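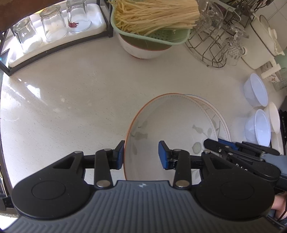 How to thin out a crockery cupboard without regretting it

Most decluttering advice treats plates and bowls like old T-shirts. Hold it, feel something, chuck it. I've tried it that way and ended up buying back cereal bowls at an op shop in July, so I'm wary of any method that promises a clear cupboard by lunchtime. What follows is slower and duller, and it has held up in my kitchen for a couple of years.

Before you start

Don't buy anything. No racks, no felt dividers, no bamboo plate stands. Storage gear bought first tends to get filled with the stuff you were meant to be getting rid of. You need a clear bench, a tea towel, a roll of masking tape and a pen.

Step 1. Empty one shelf

One shelf, not the whole kitchen. The all-at-once approach looks great on video, but the people filming it don't have to cook tea on the same bench that night. Wipe the shelf and let it dry.

Step 2. Check for damage

Run a fingertip around every rim. Chips on the rim go in the bin, wrapped in newspaper. Chips on the foot are a judgment call; I keep those if they don't scratch the table.

Then look for crazing, the fine web of cracks in the glaze. You'll read that a crazed plate is either perfectly safe or a health hazard, depending on who's selling what. I don't eat off mine. They go under pot plants.

Tapping a bowl and listening for a dull note is supposed to find hidden cracks. It sometimes does. It also makes thick stoneware sound broken when there's nothing wrong with it, so don't bin anything on the tap alone.

Step 3. Tape and wait

Put a small piece of masking tape on the underside of everything you're unsure about. Put it all back. When you use a piece, the tape comes off. After 21 days, whatever still has tape on it goes in a box.

My neighbour Saskia Whitelaw says 14 is plenty. She also gave away her only gravy jug that way. Serving dishes and anything you use for visitors need their own rule, and mine is one full year.

Step 4. Sort out the odd ones

Matching sets are overrated. If two patterns are close in size and stack without wobbling, they can live together. What matters is the shape of the foot and the slope of the side — colour has nothing to do with it. Keep stacks short enough to lift with one hand.

Plates can stand on edge if the shelf has a lip. Bowls are happier flat, whatever the catalogues show.

Step 5. Get rid of the box

Ring the op shop first. Plenty of them are knee-deep in crockery and will only take full sets. Selling online is mostly a waste of an evening: I listed a decent dinner set for $29, got 11 messages, and the one buyer who turned up wanted it for half.

If the box is still in the hall a month later, you haven't decluttered, you've moved it. Put it in the car tonight.

Updated February 2021 with the note on crazing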